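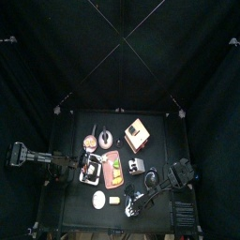
Two fried eggs in the pink pan, with the pink and white pot right beside it.

The Little Kitchen at Greltomton

Welcome, and thank you for stopping by our gallery! These pages are where we keep up with the toy kitchen, which started as one shoebox under the stairs at Greltomton and has since spread over two shelves, a windowsill and most of a wardrobe. Last time I let Villads Thygesen talk me into a proper inventory we got as far as 200 pieces before the tea went cold, and there was still a drawer left. I have been fond of toy food ever since my grandmother let me "cook" on her back step with a dented tin pot and a handful of gravel, and I suppose I never quite grew out of it.

The set-up at the top was laid out on a plain black board, and I do think a dark surface is kind to toys. Pinks and creams look washed out on our old pine table, but on matte black they come right up. The eggs have their yolks nice and round, side by side in the pan the way a diner would do them, and the pan has a good long gray handle that small hands can get hold of. There's a white tray out as well, and a little cream-colored block down toward the front.

Bjartur Brøndum wrote in January to ask whether eggs and pan should be stored together. At our house they are! I keep each pan with whatever goes in it, in a cloth bag with a drawstring, and the pots go in a separate basket with their handles up. It takes more room than stacking, I know, but it saves a great deal of rummaging when the grandchildren want breakfast served at six in the morning (and they do want it at six in the morning).

A few of you have also asked about cleaning. A damp cloth and a drop of dish soap does nearly everything, with an old soft toothbrush for the seams. I dry things on a towel overnight and leave the lids off until the next day. Please don't put painted pieces in the dishwasher. I lost a very pretty teapot that way and I still think about it.

The Ásgeirsdóttir tea set is next, once I have found the third saucer, and after that the bakery things, which Villads is sorting by color for reasons of his own. If you have a spare toy whisk, 3 inches or so, do write to me. Ours went to the beach and stayed there.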